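Clotcombe Loft Office Fit-Out: Progress Report for July
Prepared by Zerrin Baysal for the Bunus Fund

Work on the shared office has moved from building to furnishing, and most of what is left is small.

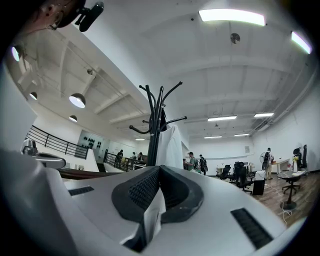 Painting finished in the first week of the month. We kept the white throughout, including the ceiling, and left the beams and ductwork exposed as agreed in the spring. Boxing in the ducts would have cost more than the grant line allowed.

Lighting is signed off. Yalçınkaya rewired the rectangular fluorescent fixtures and hung the dome pendants on a separate switch - tenants had asked for this so one side can be lit alone in the evening. The ceiling fan is wired and will be tested with the ducts.

Coat storage is still short. We have the black metal rack, but 16 people now hold desks and winter coats will need more room. Jateo has quoted for 2 wall rails, delivery in 30 days. I would like to order them from the furniture line, where 53 percent remains unspent.

Still open: duct cleaning, door closer on the stair side, final invoice from the painters. Please confirm the rails by email.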